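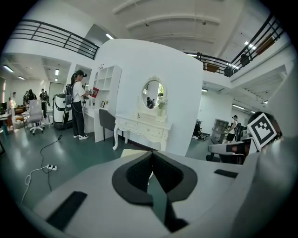 Equipment spending to the end of this period stands at $2,283 against the small-equipment line. Most of that went on replacement finger pads, printed markers and batteries for the hand-held grippers. The larger purchases in the plan are on hold until the items below are settled. We are still collecting in the one open workspace, with the furnished corner set up against the curved white partition: a desk under open shelving, a grey upholstered chair and a white vanity with an oval mirror. Power for that side comes off a power strip on the floor, with the cables run across the open floor, and we have put fixed floor outlets at the top of the request for next year.

Grippers

We have 4 hand-held grippers in regular use and have asked for two more. Zerow quoted on the pair in April and has since revised the quote once, mainly for freight. The revised price is within the approved amount. Lead time is 30 working days from the order. We would like to place the order before the holiday shutdown so the units are here when the new operators start.

Wear has been heavier on the finger pads than we budgeted for. The original plan allowed for one change of pads per gripper over the year and we are now on the third. Pads are cheap but the time to refit and recalibrate is not, and we have added half a day per change to the labour estimate. Markers have held up better. The matte stock costs a little more than the glossy and gives fewer lost readings under the fluorescent lights, so we will stay with it.

Backpacks and cabling

The backpack units work but operators find them tiring over a full shift. Górecki has offered a lighter harness on a trial basis, with no charge for the first month. We have accepted. If the trial goes well we would move the money set aside for spare straps to harnesses, with no change to the total.

Loose cables at the pack catch on chair arms and drawer knobs. We have ordered sleeves and clips out of the consumables line.

Furniture and layouts

The home layouts come from Lestonent on a rental agreement that runs to the end of the funding year. Renting has suited us while the task list keeps changing. For the next phase we expect to use the same shelving, desk and dressing table tasks for several months at a stretch, and buying becomes the cheaper option. A comparison of the two is attached to the budget sheet. Our preference is to buy the core pieces and rent the rest.

Task list

Of the household tasks agreed in the Stamevow work plan, 27 now have enough recordings to be used for training. Shelf tasks with books and boxes are the furthest along. Drawer tasks are behind, mostly owing to gripper availability.

Decisions requested

Approval to order the two additional grippers at the revised price.

Approval in principle to buy core furniture when the rental ends.

Direction on whether floor outlets can be charged to equipment or must go under facilities.

Report prepared November 14, 2021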